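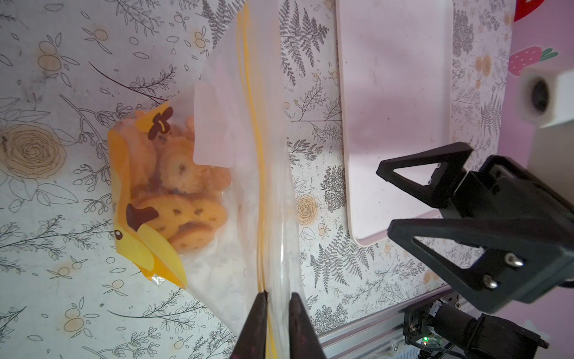
Packed food for day excursions: request for member comment
Posted by pralholm_office, 06/08/2022
The Pralholm Walking and Study Association is reviewing its guidance on food brought by members and their families to day excursions. The present rule asks that all food be carried in rigid containers with the name of the household written on the lid. Several households have asked that clear zip-top bags also be accepted, such as one with a yellow snack pouch inside, where the contents can be checked without opening anything. The office has no objection in principle, but wishes to hear from members before the August outing to Paju. Replies should address storage on the coach, allergies and waste.

Reply from eketo_branch
The Eketo branch supports the request. We had 19 households on our last excursion, and the rigid boxes did not fit on the overhead shelf. Two were placed in the aisle, contrary to the coach operator's terms. Bags can be laid flat or folded into a coat pocket on the return journey. We would ask only that the name requirement remain in force.

Reply from marshside11
I must respectfully disagree. The rule on rigid containers was adopted after soft fruit was crushed in shared crates and the coach firm charged us for cleaning. A bag offers no protection against this. If bags are to be allowed, they should be kept on the member's lap or in a personal backpack, never in the shared crate.

Reply from eketo_branch
That condition would be acceptable to us. Dry goods could still go in the crate, in our view. Crackers and sealed snacks do not leak.

Reply from marshside11
Crackers do not leak, but they do become crumbs. I would prefer one rule for everything in the crate.

Reply from quietlane
May I raise the matter of allergies. My household manages a nut allergy, and a clear bag is of limited help if food has been taken out of its original wrapper. I would ask that the guidance require the ingredient list to stay with the food, whatever the outer container. This matters more to us than the choice between a box and a bag.

Reply from pralholm_office
The point is noted and will be included in the draft. Members should also be aware that the picnic ground at Paju has no trash cans. All waste must be carried home.

Reply from clenier_path
On waste, the Clenier section would like it recorded that we do not favor single-use bags. Our members wash and reuse theirs, but this cannot be assumed of everyone. After last year's lakeside outing, we collected 11 discarded bags from beneath the coach seats - not one of them bore a name. No boxes were left behind.

Reply from eketo_branch
With respect, people do not leave boxes behind because boxes cost more. The remedy is a check of the seats before departure, and our branch is willing to carry it out.

Reply from pralholm_office
The office proposes the following wording. Food may be carried in a rigid container or a resealable bag, marked with the name of the household. Bags are to remain with their owners and may not be placed in the shared crate. Ingredient lists must accompany all packaged food. Comments on this wording will be accepted for 3 more days.

Reply from quietlane
I support the wording as drafted.

Reply from marshside11
I can accept it for the Paju outing. I would still ask that the matter be looked at again afterward, once the cleaning bill has been received.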